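Threads > Travel & Money > Fuseini Frimpong

Posted by Fuseini Frimpong, June, 7:40 a.m.

I've been reading hotel "resort fee" fine print again, so you all get to suffer with me. Thread.

Booked a room in Clevbridge through Pinent. The big number on the search page was a decent price. By the time I hit the pay button there were three extra lines on it, and one was called a "guest experience contribution." I'm the guest. I have to contribute to my own experience?

I called to ask what it covered. Wi-Fi, I was told. Also local calls. Also "access to the fitness area." I asked if I could skip the fee and the fitness area both. No.
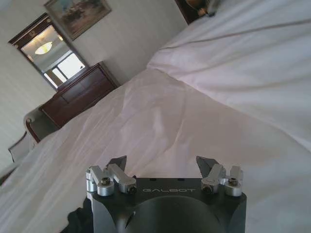 White bedding, dark wood furniture.

Now look, I understand that running a hotel costs money. Sheets, heat, staff, all of it. What I don't buy is that any of this is extra. A room price that leaves out part of the room price is just a wrong price.

And the defenders always show up with "it lets guests see where their money goes." Does it? My bill had one lump sum with a pleasant name on it. If they'd shown me what the Wi-Fi costs per room I'd have framed it.

Esmaeil Kordestani replied to me last time saying I should join the Holgate rewards club, where the fee gets "waived for members." I looked. It's waived on stays paid for entirely with points. To get enough points for one night I'd need to spend 67 nights in their hotels, paying the fee on every one of them. Thanks, Esmaeil.

Then there's the deposit. A $400 hold on my card for "incidentals," on a two-night stay, in a room where the only thing I could have bought was a bottle of water.

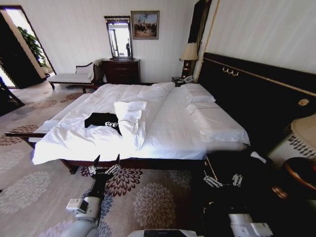

The hold was supposed to drop off "within a few business days." It took 9. Call the hotel and they say it's the bank. Call the bank and they say it's the hotel. I believe both of them a little less each time.

Someone's going to say use a credit card and not debit, you won't notice the hold. Sure. That's a good tip and I do it now. It's also a way of saying the problem goes away if you have more money to begin with.

What about the "free cancellation" badge? Read the time on it. Mine ended at 4 p.m. hotel time, several days before check-in, and the confirmation email gave only the date. I wonder how many people find that out at 5.
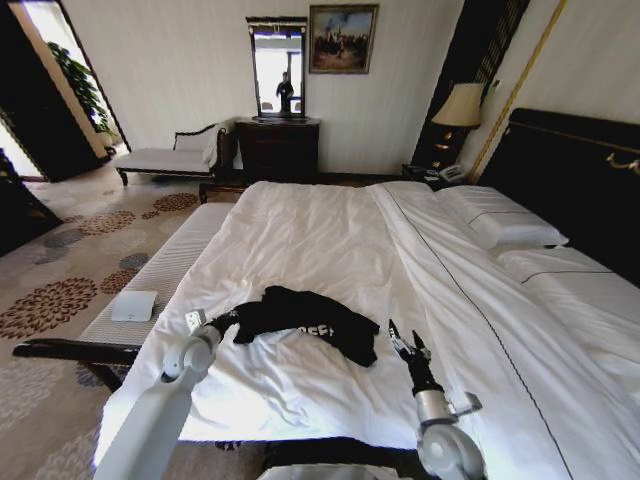
I did try the comparison route. Hosseinzadeh had the same hotel for $19 less a night, and I got pretty excited until the last page, where the total came out higher than Pinent's. Same room, same dates. The cheaper one cost more.

So my system, such as it is: ignore the first number. Click all the way to the payment page on every site, write down the total, then close the tab. It's slow and it's annoying. It's the only number I trust, and even then I want a screenshot.

If you work a front desk, I'm not mad at you. You didn't name the fee. I would love to hear what they tell you to say when people ask, though. Replies are open.

Contact | © Fuseini Frimpong | Back to top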